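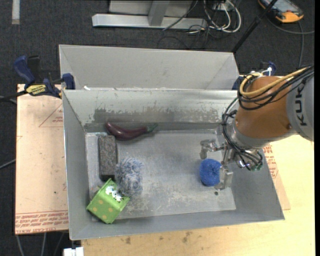

Eggplant in the gray bin.

OK, perch thread, because November on Lake Witunell has been so good that I can't keep it to myself. Grab a coffee!

The yellow perch have finally schooled up off the Surik Point drop. I launched a little after 6 a.m., it was dark and dead calm, and by the time I could see my own rod tip I already had fish marked in 22 feet of water.

They're hugging bottom. Like, belly-on-the-mud hugging bottom. If your bait is 2 feet up you might as well be fishing in the parking lot. Drop until the line goes slack, then reel up one slow turn and hold it there.

Rig is as simple as it gets. Two small hooks on short droppers, half-ounce sinker at the end, minnow on the lower hook and a bit of worm on the upper. The lower hook got most of mine, but the biggest perch of the morning took the worm (of course it did).

Oh, and go light on the line! I switched from 8-pound to 4-pound last year and I feel so many more of those tiny tick-tick bites. You'll lose a rig now and then on the old pilings. Worth it to me.

Someone's going to ask about color. I had a plain hook on one rod and a red bead above the hook on the other. Red bead did better until the sun hit the water, then it made no difference at all. I'm still putting beads on everything.

The bite came in waves. Crazy for ten minutes, then nothing, then crazy again. I used to pull anchor every time it went quiet and chase them all over the bay. Now I sit tight and eat a sandwich, and they come back around.

Kept 17, which made a really nice mess of fillets, and let a whole bunch of little ones go. Please check the current limit before you go. It's posted on the board at the Hedis Landing ramp and it has changed on me before.

Speaking of the ramp, the left side has a soft spot at the bottom right now with the water so low. Back down the right side if you're towing anything heavy. The dock is still in, but I wouldn't bet on it staying much longer.

Also saw a loon! Just one, out past Thorlacius Island, diving and popping up in a different spot every time. I stopped fishing to watch and missed two bites. No regrets.

No boat? Try the rock wall below the Hedis lot at first light. It's a long cast, some 20 yards past the weed edge, but perch do move in there early and I've had great mornings with nothing but a bobber and a bucket to sit on.

Going again as soon as this wind lays down. If you get out before me, post your fish, I want to see them all!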